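Print this thread | E-mail this thread

Defne Yazıcı
Robotics club, spring project. Posting as we go, mainly so the people who miss a session can catch up.

1/ The job we picked is clearing bowls. Two arms, one table, bowls in different colors, and a small white stand to put them on. Motasier is our name for the code. Kovau is the old version, please stop using it.

2/ We start people on the sponge. It forgives a bad grip, and you can squeeze it too hard all day without chipping anything.

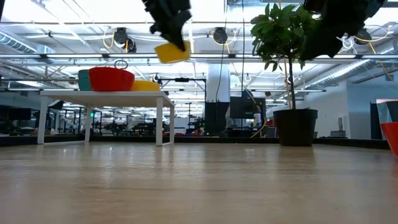
STEP ONE: GRIP

3/ A bowl is harder. You have to decide where on it the fingers go. Damián Chávez wanted the rim every time. Nest Mostyn wanted the side. We tried both and kept the rim.

4/ Then the stand. The top has holes all over it, which gives you something to line up with. Come in over it, stop just above, lower slowly, open. Teal bowl at the stand, from the other arm's side:
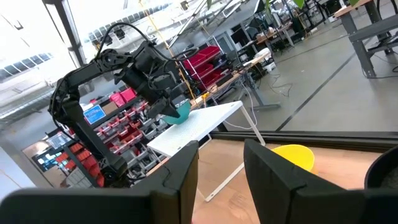 STEP TWO: TWO ARMS

5/ Both arms share the same space over the table, so each driver calls out before crossing the middle. We wrote that rule after a bump in January. One bent bracket, replaced.

6/ Keep the wrist angle small when you carry. A bowl that tips a lot in the air takes longer to set down.

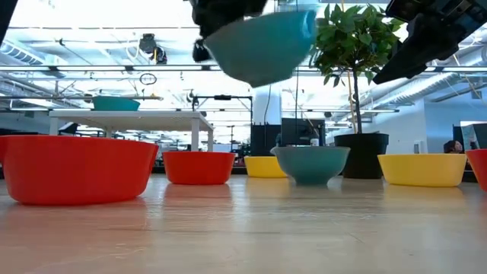 Defne Yazıcı

7/ Gillespie Mowat asked how many runs we have. 1,383 saved, over 200 of them with both arms moving. We throw out a run if the driver stops to talk.

8/ New this month is patterned dishware. Blue and white, mixed in with the plain red and yellow. Our color check was written for solid colors, so Liette Chan is redoing that part. 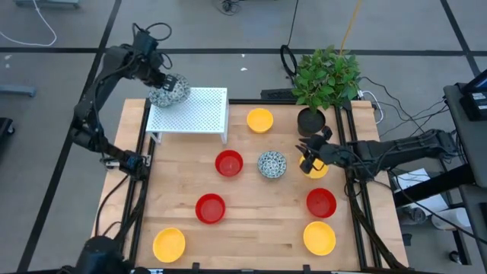 9/ She wants the check to look at shape first and color second. I think that's right, but it means labeling the old runs again, and 52 of those have no notes at all. If you drove one of them, message me with what you remember.

10/ Next session we try a full clear with no sponge warm-up. Bring your own laptop charger. The spare went home with someone.

Print this thread | E-mail this thread

Recent from Defne Yazıcı
- Calling out: the two-driver rule, written down
- Moving your Kovau settings to Motasier
- Bracket replacement, with part list
- Who has the spare charger

Contact | Copyright Defne Yazıcı | Back to top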